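Literature Essay Readers Wanted

Lulix is taking on 6 part-time readers for its study guide section. You will read student essays on assigned novels and plays, mark weak use of quotation, and write short notes on theme and symbol.

Pay is $53 per batch of 4 essays. Work is remote, mostly evenings after 5 p.m. A degree in English or two years of classroom teaching is required. Send a resume and one page on any novel taught in high school to the Atell office. Applications close at the end of March.

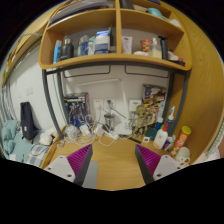

Other openings at Lulix

Copy editor, drama guides
Indexer, poetry archive (Kobzar)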